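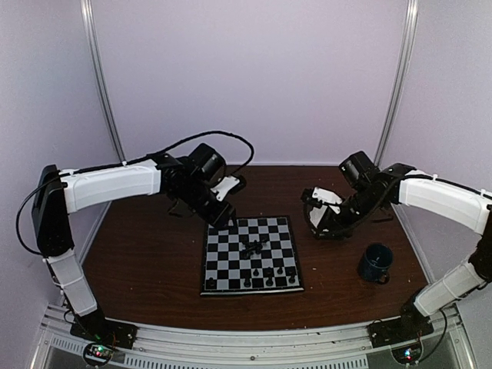
Stornness Chess Setup, Two-Arm Set
Data card and fault notes
Last edited 2019-10-14
Maintainer: Zulema Ledesma, Telville

Read this before training on the September recordings. Part of that month has bad gripper readings on the right arm. The video is fine. The files are still in the release, and they are flagged.

What is in the set

1,276 episodes of two arms setting up black chess pieces on a board. The pieces start in a pile on the board and go to the near rows, upright, one to a square. Both arms were driven by an operator. Each episode has a fixed view of the table, a view from each wrist, joint positions for both arms and a gripper opening value for each hand. Everything is stored at 20 samples per second.

A mug, and in some episodes a bowl, stands on the table beside the board. They are not part of the task and the operators were told to leave them alone.

The fault

The gripper servo on the right arm has an overload cutoff. When it squeezes too hard for too long it drops torque and stops answering on the bus. Our logger, Grater, did not treat a missing answer as an error. It wrote the last good value again and kept going.

So in a bad episode the gripper opening goes flat and stays flat until the servo is power cycled. The arm joints go on reading correctly, and on video the fingers go slack and the piece slips or falls. The log says the hand is still closed on it.

We missed this for most of September. A flat gripper line is normal while a piece is being carried, and the plots looked fine. It came up when Achari, the replay tool, was run against the wrist video and a pawn dropped out of a gripper that was supposed to be closed.

Small pieces are the usual trigger. A pawn's head is round and slick, operators tend to close down hard on it, and the commanded position ends up well past where the fingers can go. The servo then pushes against the piece for the whole carry.

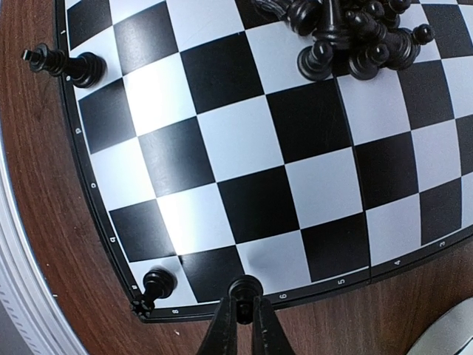 Which episodes are affected

12 episodes have a confirmed cutoff. They are marked gripper_fault = 1 in the index, and fault_start gives the first repeated sample. Samples before fault_start can be used. After it, ignore the right gripper value and anything computed from it, including the success label.

Another 4 are marked gripper_fault = 2. In these the value goes flat near the end of the episode and we could not tell from the video if the servo had cut off or the operator was just holding still. Leave them out if you are not sure.

The left arm was checked the same way and showed no cutoffs.

Safety

A cut-off gripper lets go of whatever it has, without warning. With a chess piece that does no harm. The real problem was what people did next. On two occasions an operator reached in to pick up a dropped piece while both arms were still powered, and the servo was then reset from the desk with a hand inside the enclosure. No one was hurt. The fingers return to their last commanded position on reset, fast.
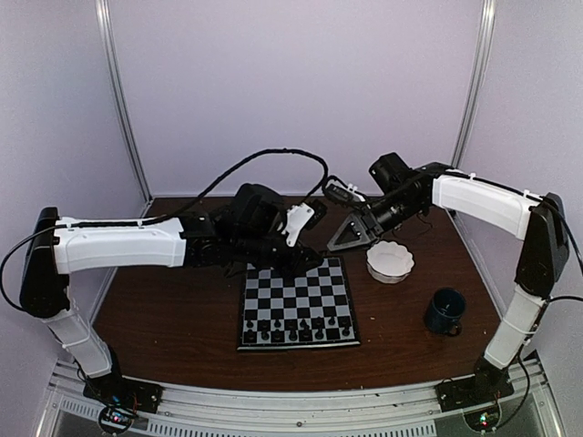

The rule at Telville now is that both arms are parked and power to both bases is off before anyone reaches over the table, dropped piece or not. The reset command has also been taken out of the desk menu. If you run the same hardware, please do the same.

What was changed

Grater now writes an empty value when a servo does not answer, and ends the episode if a second goes by without a reply.
The close command on both grippers is limited to a short distance past first contact.
Servo load is logged as its own column. Episodes recorded before the fix do not have this column and it cannot be recovered.

Known gaps

The fix has not been tested on long carries of the taller pieces. Success labels in the unflagged September episodes were rechecked by one person only. Black pieces on black squares are hard to see in the fixed view, so use the wrist views to check placement.

Report new faults to Zulema Ledesma with the episode number and the sample where the value goes flat.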